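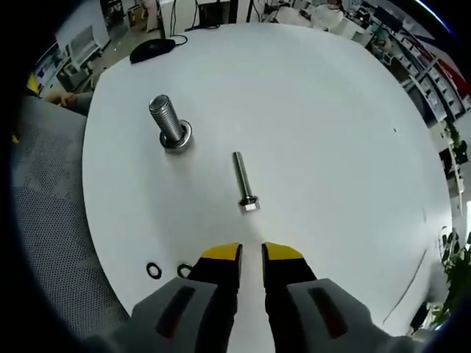 Figure 2. Hand-held gripper view at the start of a fastener episode, with a hex bolt lying flat and a larger bolt standing upright.

3.2 Collecting the demonstrations

We gathered every example by hand, using the two-finger tool and its own camera, and we were delighted by how quickly people took to it. Inès Vidal and Timothée Arnaud recorded 50 episodes each in July, picking up bolts and small rubber rings from a round white table. Small parts make wonderful teachers - a slight change in grip angle gives the policy something new to learn from.

Between episodes the operator moved the parts and turned the bolts to a fresh heading. We left the rest of the office alone, chairs and plants included, as we wanted the Batarden model to cope with a lived-in background. Of the full set, 90 episodes passed our review and went into training. The others are kept for the grasp failure study in Section 5.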